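How a golf course drinks

A golf course is mostly grass, and grass needs water. On the Meltier course the grass is watered by a system of pipes, valves and sprinklers laid in 1998. Almost all of it is underground.

Where the water comes from

Rain that falls on the course runs downhill into ditches. The ditches empty into a pond called Edine Water, beside the ninth hole. A pump next to the pond pushes water into a wide pipe called the main. Smaller pipes branch off the main and run to every hole.

What a sprinkler does

The course has 677 sprinklers. When a sprinkler is off, it sits level with the ground, so a mower can pass over it. When a valve opens, water pressure lifts the head. The head turns slowly and throws water in a circle. When the valve closes, a spring pulls the head down again.
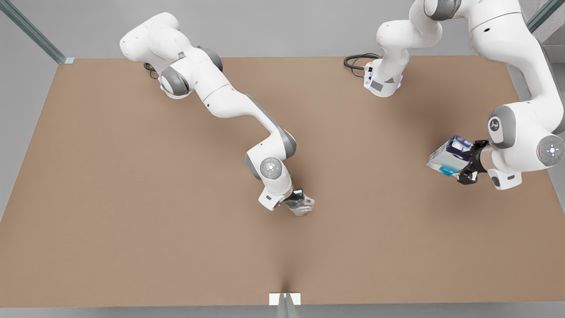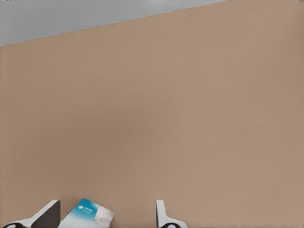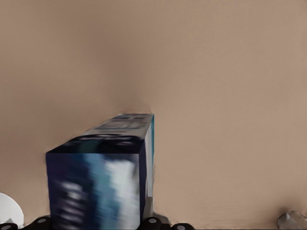
Arruda Young Readers - Issue 29 - Sport and Science

Why the greens get different water

The green is the area of very short grass around the hole. Short grass has short roots, and short roots can only reach water near the surface. Greens are therefore watered little and often. The fairway is the longer strip between the tee and the green. Its roots go deeper, so it can wait several days between waterings.

The rough, where the grass is tallest, is not watered at all. In a dry summer it turns brown. Most of it is still alive, and it goes green again after rain.

Why it happens at night

Sprinklers usually start after dark. The air is cooler then and there is less wind, so less water is lost before it reaches the roots. There are also no golfers to get wet.

Too much water

Soil has tiny gaps that hold air. Roots need this air. If the gaps stay full of water, the roots begin to rot - and the ground becomes soft, so a ball that lands on it stops dead or sinks in. Under each green there is a layer of gravel and a set of drains. Spare water passes through the gravel, into the drains and back to the pond.

Words to know

Main: the widest pipe in a watering system.
Valve: a part that opens or closes to control water.
Fairway: the mown strip between tee and green.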